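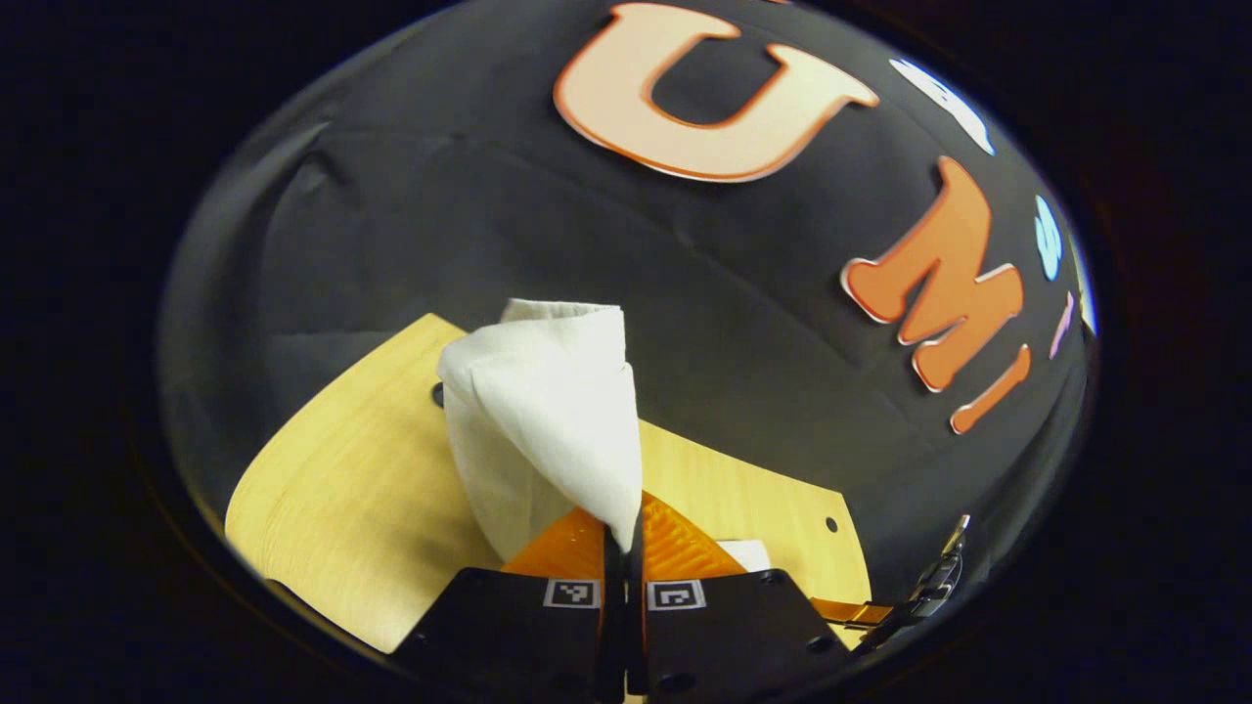
Fiona MacLeish

About us

We make a hand-held gripper kit and we sell the hours that go with it. Kit is called Hilar. Company is Bitar. Workshop is in Kullville, upstairs, ring twice.

Short version for people in a rush (us too): you want a robot arm to handle soft stuff. Napkins, towels, kids' clothes. You need a lot of recordings of a person doing it right, from the gripper's point of view. Either you rent Hilar and record your own, or you send us the items and we record them for you.

Started with two of us, me and Lewis Dow, in March, on a folding table. Lewis did the mechanical side, I did everything with a deadline on it. First customer was a linen service that wanted napkins picked up by the fold. We quoted way too low. Learned a lot about napkins.

What you get

One hand-held gripper, two fingers, soft ribbed pads in orange. Black plates, a square marker on each finger so the software can tell how wide the grip is. Wide-angle camera, already mounted, already calibrated. Spare pads, because you will wear them out. A hard case. A printed sheet of setup steps, one side only, Lewis was strict about that.

Weight is 500 grams without the cable. People ask. It matters by the end of a long day.

Software does three things: lines up the recordings, throws out the ones where tracking dropped, and packs the rest in a format your training people can open. No account needed. No monthly fee on the software either, we went back and forth on that one and landed on no.

Why cloth

Boxes are easy. Somebody else can do boxes. Cloth and paper change shape every time you touch them, so ten tries gives you ten different problems. A paper napkin will stand up in the fingers or it will flop, and a grip that works on paper is too timid for a cotton waistband. White on a pale wood table is its own headache for the camera, lots of soft shadow and not much edge. We record plenty of it on purpose.

Pads are the part we've redone the most. Current ones are version 5. Ridges run fine and close together, which helps with single layers. Older pads had wider ridges and would grab two layers when you wanted one. If you have the old ones write to us, we swap them free.

Recording service

You ship the items, we do the work. Small jobs run 44 recordings per item, and that is enough to see if the idea has legs. Bigger jobs we talk on the phone first.

Longest job so far was for Hidayat, a uniform laundry outfit. 2,773 recordings, shirts and trousers mostly, delivered in batches so they could start training before we were finished. They found a labeling mistake in the second batch. Our fault. We redid the batch and changed how we check, so now a second person goes through every one before it ships.

Things we don't do: wet items, anything with pins in it, anything sharp. Also no food. We tried food.

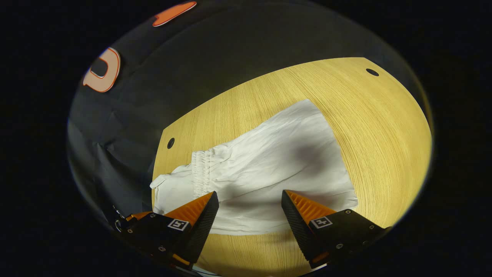
Renting vs. buying

Rent if you have one project and an end date. Comes with a half-day of training, in Kullville or over video. Most people have the hang of it by lunch, the trick is moving slower than you want to and letting the fingers open all the way before you go in on the fabric.

Buy if you'll have more then one person recording. Two kits is better than one, four is probably too many to start with. We'll tell you if we think your over-ordering, it's happened.

Repairs are done here. Send it in the case, put a note in saying what it was doing when it quit. Turnaround depends on the week.

Who you'll deal with

Fiona MacLeish: quotes, schedules, shipping, complaints. Answers email early, before 8 a.m. usually.

Lewis Dow: hardware, pads, calibration, anything that rattles. Better by phone.

Part-time recorders come in when the job is big. All trained on our own table, all paid by the hour and not by the recording. Rushed recordings are no use to anyone.

Visits

Yes, please. Bring the actual item you want handled, not a similar one. Call first so the table is free. Parking is behind the building, the sign is wrong, ignore it.

Price list goes out by email on request. Ask for the current one, the PDF going around from last year has the old pads on it.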